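The Rurnstead break room has a new mini fridge. It replaces the old mini fridge, which could hold one lunch and a grudge.

This one is black with a glass door, so now you can check that there's nothing you want in it without even bending down.

It has two wire shelves. I've been given the job of stocking it. I did not apply for the job. I once said the word "fridge" in a meeting.

First discovery: whoever designed this thing has never met a bottle. Stand them up on a wire shelf and they lean on each other like guys leaving a wedding. Lay them down and they roll to the front and wait for you to open the door.

My system, as of Tuesday: water goes on the bottom shelf. Anything with a tan label goes on the top shelf, lying down, like it's been told to go think about what it did.

Second discovery: people take the front bottle and then leave the door open while they drink it. The glass fogs up. The fridge hums louder. I have started humming back.

Someone asked if we could get "a variety of beverages." We have water and we have the other bottle. That's a variety.

There is also the bench situation. The fridge holds fewer bottles than the delivery brings, so the extra ones go on the long wooden bench, where they turn into room temperature bottles and everyone steps around them with great respect.

Nobody will take a warm one. They'll stand at the fridge, look at the warm ones, look at the cold ones, take a cold one, and put nothing back. I've seen grown adults with mortgages do this.

I put up a note. TAKE A COLD ONE, PUT IN A WARM ONE. It lasted until lunch. Somebody used it to write down a parking spot.

The Jeron people on the second floor have a full-size fridge with a water dispenser in the door. I went up to borrow a stapler and stood there looking at it for longer than the stapler needed.

Meanwhile our fan. It's a big black industrial one on a stand, the kind you'd use to dry out a basement. It lives next to the fridge. It has two settings, off and airport.

On airport it will take a napkin right out of your hand. I keep the napkins in a drawer now. I'm told this is "hard to find."

Restock day, mid-afternoon, door open:
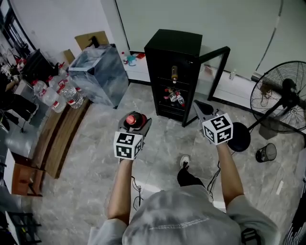 Red caps everywhere. Wastebasket has gone to lie down by the fan.

Yes, there are bottles on top of the cabinet too. The top of the cabinet is where I put things for a minute. Some of those minutes have been going since January.

A few replies already telling me to buy a can rack. They're bottles. Two of you have now told me to buy a bigger can rack.

Also a suggestion to move the bench closer so the warm ones are easier to grab. The bench is very long and very heavy and has been in that spot since before any of us worked here. I think the building was put up around it.

Budget update: I asked for a second mini fridge. I was told to "see how the first one goes." It's going great. It's full, it's humming, and the bench is full too.

Next delivery is in the morning. If you're in early, bring a thirst and take a warm one.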